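Search the community
Search for a topic or a member

Our commissary kitchen is getting an arm. What changes for the crew?

Roya Amini
I run the morning prep crew at a commissary kitchen that sends out 300 boxed lunches a day. Management has signed up for an arm that will handle fridge fetching and some of the fish prep, starting in May. I'm excited! My crew is split. Litus, the outfit setting it up, has been practicing our tasks in a simulated kitchen first. What did your people end up doing all day once one of these came in?

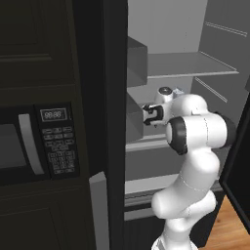 What changed for our crew

Pultislow
Congrats, you're in for a fun few months! We put ours in at a soup kitchen supplier and the biggest change was where people stand. Fetching used to eat up the whole first hour, and now my two earliest starters come in later and go straight to seasoning and tasting (they love it). Do pick one person per shift to be in charge of it, and pay them for that. Oh, and label your shelves and stick to it, people WILL drift back to old habits.

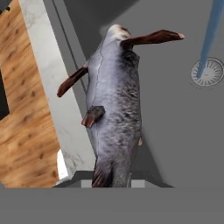 Jobs at the sink are the ones I'd talk over with your crew first. Our best fish cutter was sure she was being replaced, so we asked her to sit in on the simulator runs and say what looked wrong. With a whole fish lying in the basin and the gripper down at the tail end, she had plenty to say about where she would hold it and when she'd want the water running. They wrote it all down! She trains the new hires now.

Sarpong
get the service contract in writing. ours didn't cover evenings

Related topics
Stavier schedule templates for small kitchens
Cross-training prep cooks
Who resets the arm on a night shift?
Walk-in shelf labels that stay put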